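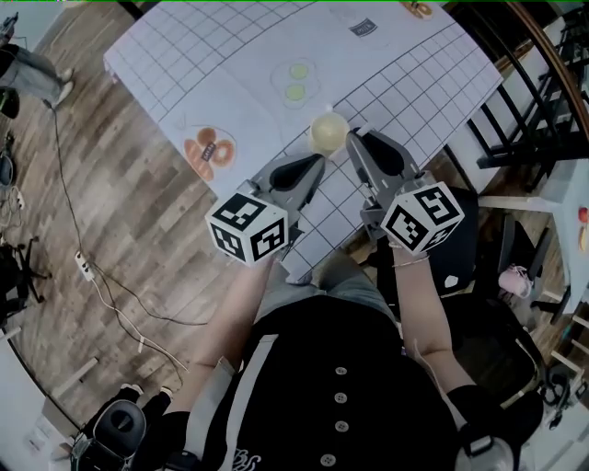
Head view, two-hand ball task. Marker cubes on both grippers, grid sheet on the table.

February, notebook, Sezer bench

Ball task with the hand-held pair, head camera plus cube tracking. Target for this object is 1,000 usable demos before we hand the set to Groltance for training. Count at the start of the afternoon was 800.

Procedure as before. Operator sits, both grippers start open and apart, ball on the grid. Close left and right on the ball, lift, move to the next drawing on the sheet, set down, open, back off. End the take only after both jaws are clear. Takes that end with a jaw still touching get thrown out by the checker and we lose the time.

Tracking notes:
- Pose comes from the cube, so at least one face has to be readable from above for the whole take. Rolling the wrist inward past the ball hides the useful face on the right gripper first.
- Grid lines bend toward the borders with this lens. Do not use raw pixels for the ball position. Run undistort, then fit the grid.
- Frame 1,886 of the long take has a jump in left gripper yaw. Looks like a face swap in the solver. Jaw width is fine through the same stretch, so I kept the take and masked the jump.

Soft pads: with both pairs angled in, the ball squeezes out forward if one side closes early. Slow close on both sides fixes most of it. The Givico arms will be worse at this than a person is, they have no feel for the ball shifting. Want the demos to include a few slow recoveries, tagged as such, kept out of the clean set.

Trultevier replay script still assumes one gripper. Needs the second stream and a shared clock. Tried matching the streams on jaw close and got an offset of 2 frames, not the same sign every time. Clap sync at the start of each take until the clock is sorted.

To do: reprint left cube face labels in the config, rerun the checker on the afternoon batch, ask Groltance which gripper frame they want as base.

2 comments · 0 shares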